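Friesen Building, second floor tenants
Minutes of the meeting held 2 December 2025

Present: Italo Santoro, Bakari Rweyemamu, Mieczysław Makowska, Filippos Ververidis, and me, Huguette Gosselin, taking notes again
Apologies: the downstairs print shop, who said they'd read these instead (hello!)

1. Last time's minutes

Approved, after Filippos pointed out that I had written "kettle" where I meant "boiler." So the boiler has been serviced and the kettle has not. Sorry to anyone who went looking for the certificate on the kitchen counter.

Bakari asked if the minutes could be shorter. I said I'd try. Let's see how that goes.

2. Heating

The radiators on the street side are lukewarm until lunch and then roasting until we all go home. Mieczysław has been keeping notes on a card by his desk and read a few of them out, with feeling. He thinks the timer is still on its summer setting. Italo thinks it's the valves. They went back and forth on this for a good while, and then Italo went out to look at the timer and came back and said it was the timer.

Italo has the code for the control panel and will reset it. If the street side is still cold after a week we call Istero and ask them to come out, even though they took forever over the stair lights.

3. Kitchen

The money in the coffee jar came to $139, which is more than any of us expected. We agreed to put it toward a new dish rack and a second trash can with a lid, and whatever is left goes to coffee. I'm buying the rack. Filippos asked for one that drains to the left and I have written that down.

Please rinse out your lunch containers before leaving them in the sink. Bakari raised this last time as well and would like it noted that he's raising it again.

The fridge gets cleared out before the holidays. Anything without a name on it goes, and that includes the big jar of pickles, unless its owner speaks up. I'm quite fond of those pickles by now, but fair is fair.

4. Shelving in the hall

Rusix delivered the new shelves and they're up, which is a huge improvement – you can get a hand truck down the hall now without going sideways. Mieczysław and Filippos put them together in an evening, and we all said thank you. There were six brackets left over. Mieczysław says they're spares. Filippos is less sure, so please keep anything heavy on the bottom shelf until he's been back over it with the instructions.

Labels: we'll each do our own. Bakari has a label maker he's happy to lend out as long as it comes back with its charger.

Paint cans are not to go in the hall at all. They belong in the metal cabinet by the back stairs, and there's plenty of room in there now that the old catalogs have been recycled.

5. The concrete

This took up most of the meeting. As everybody knows, the landlord has offered to have the bare concrete in the shared workroom sealed or painted, whichever we like, in February. We have to give an answer before the end of the month.

Italo is for painting it white. He says the room would be brighter on dark afternoons and we could get by with fewer lamps on. He brought a sample board and we passed it around, and I'll admit it did look very clean and fresh.

Bakari is strongly against. He took the space because of the concrete (his words) and says once it's painted it will need painting every few years forever, and somebody will have to move all the tables each time. He would take a clear matte sealer, or nothing at all.

Filippos wanted to know about dust. He sometimes finds grit on his cutting table in the mornings and wondered if it's coming off the surface. None of us could say for sure. He's going to leave a sheet of black paper out for a few nights and see what collects on it.

I said I like the gray and don't mind the marks, but I'd want someone who knows concrete to tell us if any of them mean something. Everyone agreed with that part at least.

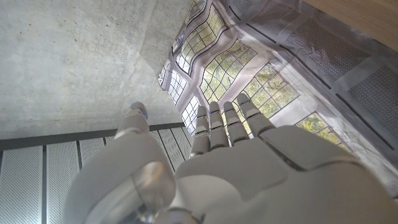

Workroom: condition of the concrete

Pale gray and mottled, with small pits, faint streaks and some slightly darker blotches. Mieczysław has worked with poured concrete before and said little pits like these usually come from air bubbles when it's cast, and he wouldn't lose any sleep over them. The blotches he'd rather have looked at. They could be old damp or just the way the concrete cured, and he didn't want to guess.

We agreed to:
– ask the landlord for the survey from when the building was converted (me)
– get a quote from Pletov for a clear matte sealer, and one for white paint so we can compare (Italo)
– mark the edges of the darker blotches lightly in pencil, so we can tell later if they've grown (Mieczysław, who owns the tall ladder)
– run the black paper test (Filippos)

Vote on paint or sealer put off until the quotes are in. A quick show of hands, just for fun, came out at two for paint and three for leaving it gray. Italo was delighted to find he wasn't alone!

6. Anything else

Bike rack: the loose bolt has been tightened.

Whoever borrowed the 20 foot extension cord from the supply closet, could it come back, please? The short one doesn't reach the big table.

Bakari is collecting for the cleaner's holiday card, envelope on the new shelves, bottom one.

Next meeting once Italo has both quotes. Filippos is bringing cake.

H.G.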